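I have been carrying a roll of wallpaper up and down the stairs since February, holding it against different walls, and every time I set it down I've talked myself out of it again.

Some background. The downstairs half bath in this house is tiny. It was beige when we moved in, then it was a different beige (my doing, I panicked at the paint counter), and for the last while it's been a kind of tired gray-green that looked wonderful on the chip and looks like pond water under the ceiling light. I decided over the winter that I was done painting it. It was getting paper. Big paper, loud paper, the sort of thing you'd never put in a living room.

Then I ordered samples, and that was my first mistake, or at least my first expense. I ordered from Vaka, who send you these nice generous sheets, and from Sibiya, who send you something the size of a playing card and charge the same. I know a sample isn't supposed to be the whole wall. But if your repeat is bigger than my head, a playing card tells me it has some brown in it. One of the Sibiya ones was just brown. I taped it up anyway, out of spite, and lived with a small brown rectangle next to the mirror until it fell in the sink.

The Vaka sheets were much better and caused much more trouble, because I liked four of them. There was a stripe, very sensible. There was a blue bird thing that my whole family voted for. There was a fern, which I'd have been happy with if I'd never seen the others. And then there was the one called Storkwood, with skinny trees and long-legged birds wading around in the bottom of it, dark green on darker green, and I fell for it completely. I had it taped up over the light switch for so long that guests thought it was finished.

So why haven't I hung it? Scale, mostly. The Storkwood repeat is 36 inches tall. My half bath has a window, a mirror, a sink, a towel ring and a door, and when I drew it all out on graph paper there was hardly any place where you'd see a whole bird. You'd get legs behind the toilet. You'd get a beak coming out from behind the mirror like it was checking on you. I drew it three different ways, shifting the pattern up and down, and in every version somebody lost a head.

My sister-in-law says small rooms can't take a large print. The woman at the paint store says small rooms are the only place for a large print. I've read both of those online too, usually on the same website, and I think people just say whatever matches what they already bought.
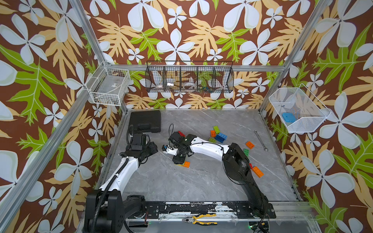
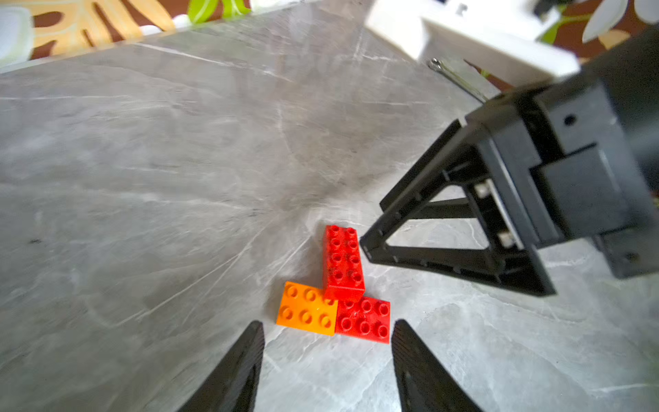

Pattern advice gets especially muddled once you bring color into it. Everyone tells you to pull a color from the paper and use it for the trim, as if the paper had one obvious color in it and you only had to go and collect it. Big florals on a chocolate-brown ground, with mustard and tan leaves and then bright lime ones on top of that, could send you in about any direction you like. I'd go for the mustard. My sister-in-law would go for the pale gray-white of the flowers and call it a day, and her house would look very nice and mine would look like mine. The white wire basket hung on that left wall is sort of an argument for her side, I admit. A plain white thing on top of all that leafy business looks crisp, and I've been meaning to get something for the spare toilet paper anyway.

With Storkwood there isn't really a second color to pull, it's green all the way down, so the trim question turned into a whole separate project. I tried cream. I tried the same dark green as the background, which I loved at night and hated at breakfast. I tried a muddy pink I had left over from a dresser, and that one is still on a piece of baseboard behind the door where you can only see it if you're sitting down. I might keep it.

The other thing holding me up is that I've hung wallpaper exactly once before. It was in the hallway of our old apartment, it was a small gray check, and a check is the least forgiving thing on this earth. If you start it even slightly crooked, by the time you get to the far end it's heading downhill like a ski run. I started at the front door and worked my way to the bedroom and when I stepped back the whole hall leaned. You felt a little seasick carrying laundry down it. We moved out 2 years later and I still think about whoever lives there now.

What I learned from the check, for anyone about to do this:

Start from a plumb line and not from the door frame. The door frame is lying to you. So is the ceiling, so is the window, and so is the corner.

Get more paste than you think. I ran out with one strip to go, at nine at night, and had to leave a stripe of bare wall overnight with the paper rolled up next to it drying into a tube.

Change the blade. I know. Everyone says it. I used one blade for the whole hallway because I was being thrifty, and toward the end it wasn't cutting so much as chewing. Every edge by the bedroom had a little fringe.

And don't wrap a whole strip around an inside corner. Cut it so a sliver goes around and then start fresh on the next wall with a new plumb line. I did not do this. I pushed one long piece into the corner with my knuckles and it looked perfect, and it stayed perfect until the heat came on in the fall, and then it pulled away and made a long hollow bubble from floor to ceiling that our cat took a personal interest in.

Now I have a house with even worse corners. I went around the half bath with a level last week and the wall behind the sink leans in at the top, enough that you could see it with birds on it for sure. With a busy floral you'd never notice. That's one thing in favor of the crowded leafy patterns, I think: when there's that much going on, a quarter inch off at the seam just gets lost in the leaves. Skinny tree trunks are basically stripes, when you get down to it. I may be about to do the gray check all over again, only in green, and with legs.

I did price having somebody else do it. There's a local outfit called Drudano that does paper and plaster and old-house repairs, and they came out and were very nice about the pond-water paint. The quote was $473 for hanging only. Then they looked at the wall behind the sink, got quieter, and sent a second number that included skim coating the whole room, and that one was $1,505. For a room where I can touch both side walls at once! I'm not saying it isn't worth it. They'd do it beautifully, and they'd do it in a day and a half, and I would have my evenings back. But I could paper that bathroom badly several times over for that kind of money.

So the plan as of this morning is to do the prep myself, slowly, and see how the wall behind the sink comes out. If I can get it flat I'll call them back for just the hanging. If I can't get it flat, I'll go with something busier and hang it on my own and let the leaves cover for me. The fern is still taped up by the window. I hadn't looked at it properly in weeks, and it's better than I remembered, kind of soft around the edges, and the repeat is small enough that nobody has to lose a head.

My husband, who has been very patient and who has only ever asked for a door that closes, came in while I was measuring and asked if we were still doing the storks. I said probably. He said he'd gotten used to the one over the light switch.

If any of you have put a really big print in a really small bathroom, I'd like to hear how you handled the part behind the toilet. Did you bother matching it back there? Did you take the tank off? I keep reading that you should take the tank off, and I keep closing the tab. I've got primer to buy tomorrow and I'm supposed to pick up one of those long smoothing brushes too, if the hardware store has them in stock, because the last one I owned went stiff with paste in a bucket in that apartment and I threw out the bucket and the brush together.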